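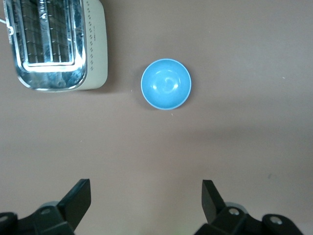
The robot's own view: toaster, blue bowl, and its two black fingers at the bottom.

How do you look after a robot arm?

Quick one for the Amthorpe club page, 30th June.

Our arm is called Nyanda. It lives on a table and practises kitchen jobs. Picking up, putting down, moving things over a bit. Sounds easy. Try it with only two fingers!

Nyanda has a little camera near its hand, looking down past the fingers. So it always sees its own fingertips, a bit like you can see the end of your nose if you squint.

Every morning before it moves — checks.

First, power off. Always. Grown-up does this bit.

Then the fingers. They're flat black plates and they have to meet nicely in the middle. If one is bent or slipped, the robot thinks it has got hold of something when it hasn't. Wipe them with a dry cloth. Toast crumbs are teh enemy.

Next, screws. See the silver ones by the fingers? All that opening and closing can shake a screw loose. We try each one with a small screwdriver. Snug, not super tight. In February one dropped out and we spent ages under the table looking for it.

Then the camera. Soft cloth, no spit!! A smudge on the lens makes everything foggy. Shiny things are tricky too. Look how the top of the toaster reflects the light. A robot can get muddled by that, becuase a bright patch can hide where the edge is.

Last, the open and close test. Power back on, hands well away, and the fingers open and shut 200 times while we listen. Clicking is bad. A soft hum is fine.

All of it goes in the log book. We're on page 169 now.

Word to remember: GRIPPER — the part of a robot that holds things.

Next time: what the cables do.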